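Workshop notebook, Dinmont building, ground floor
Wednesday, 9:30 a.m.
Entry by L. Naidoo. Copy to A. Ngcobo and O. Herrera.

Subject: condition of the large grey bins, and rules for storing kitchen utensils in them

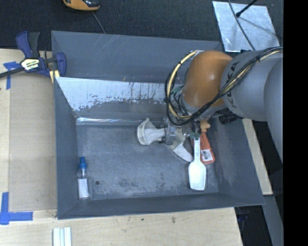 The review of the storage bins was requested by Annatjie Ngcobo in June and has been carried over twice. The utensil stock is due to be re-sorted before the Mahasneh delivery arrives, and it was agreed that the bins should be looked at first so that the stock does not have to be moved a second time.

General condition. The bins are sound. No splits were found in the walls or at the corners, and all of them stand level on the bench. The surface is another matter. On the bin in daily use, the inner slope at the back has a broad whitish worn patch with a ragged lower edge, and the grey is flaking along it. There are pale scratches higher up on the same wall. The floor is scuffed throughout, with darker mottled stains near the front. I tried the stains with warm water and dish soap, then with the Edard cleaner at the strength given on the label. Neither made a visible difference. I did not use the scouring pads and ask that others do not.

The flaking is the only point that concerns me. The utensils in this stock are handled by the kitchen group afterward, and loose flakes should not travel with them. I wiped the slope three times with a white cloth. The first cloth came away with grey dust and a few specks, the second with dust only, and the third was nearly clean. The cloths are in a labeled bag in the left drawer for anyone who wishes to see them.

The small round hole in the floor, toward the lower left, was discussed again. Octavio Herrera considers it a drain hole and would leave it open. Vusumuzi Radebe would prefer a plug, having lost a screw through one in the spring. No decision. For the present it stays open, and small hardware is to be kept in the lidded trays.

Wall height. Measured at 90 percent of the figure on the Skuvar order sheet for all bins. The sheet may refer to the outside dimension including the rim. I have written to Skuvar and will enter the reply when it comes. It affects only the lids, which have not been ordered.

Utensil stock. The list shows 100 pieces. I counted 93 on the shelves and in the bins. Of the missing pieces, 2 were later found in the dish rack. Khrystyna-Mariia Stelmakh believes the remainder went to the upstairs kitchen with the blue trays and will check. Until she has done so the list stands as it is, with a pencil note in the margin.

Storage rules, as agreed this morning:

Utensils are laid flat on the floor of the bin, with handles toward the open side of the bench. They are not to be stood against the slope.

Anything with a pointed or sharpened end goes in the narrow tray, with its cover on.

A bin is wiped with a damp cloth and dried before stock goes in. The seam where the back slope meets the floor collects crumbs and grit, and a folded cloth corner is the best tool for it. A brush only pushes the dirt along.

Bins are not to be stacked while they hold stock. Empty bins may be nested, but with a sheet of paper between them - I suspect that much of the wear on the slopes comes from nesting them bare, although I have no record that would prove it.

Liners. Annatjie Ngcobo asked whether a liner would solve the problem of the flaking. I cut one from the remaining roll of felt and fitted it to a spare bin. It lies well on the floor but slides down the slopes within an hour or so, and thin handles catch under its edge. A molded liner would be better. Octavio Herrera will ask for a price, together with the price of a replacement bin, so that the two can be compared.

Open items:
Skuvar reply on wall height (Naidoo)
Search of upstairs kitchen (Stelmakh)
Prices for liner and replacement bin (Herrera)
Plug or no plug (Radebe and Herrera to settle)

2:15 p.m. Added: wiped the worn slope once more after lunch. Cloth clean except for one grey speck. Bagged with the others.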